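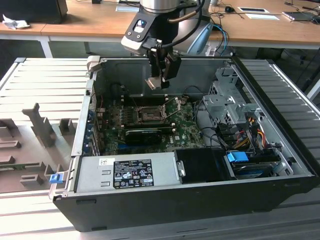
Dell tower on its side with the panel off, CPU socket empty and lever up.

Home > Forums > Hardware > Buying and Selling Used

Is an old office PC still worth doing up?

baert_88
The school in Mamthorpe is clearing out desktops at 20 pounds each. My daughter needs something for homework and a bit of drawing. Worth it, or should I save for a laptop?

wsotelo
Worth it. Put an SSD in and it will do homework for years. Check the memory first, 4 GB isn't enough now.

Natus
Disagree. You pay 20, then a drive, then memory, then a screen. I did this in February and the power supply went after 6 weeks. A refurbished laptop comes with a warranty.

wsotelo
One bad supply doesn't make them all bad. She may already have a screen.

baert_88
We have a screen and keyboard. No wifi in the tower though.

Marloes V
USB wifi stick, cheap enough. Ask whether the drives have been wiped and whether Windows is activated. Ours from Jillmont came with no drive at all.

Natus
Also ask about noise if it's going in a bedroom.

baert_88
Will ask about all that. Leaning towards buying one.

6 replies | 800 views | Share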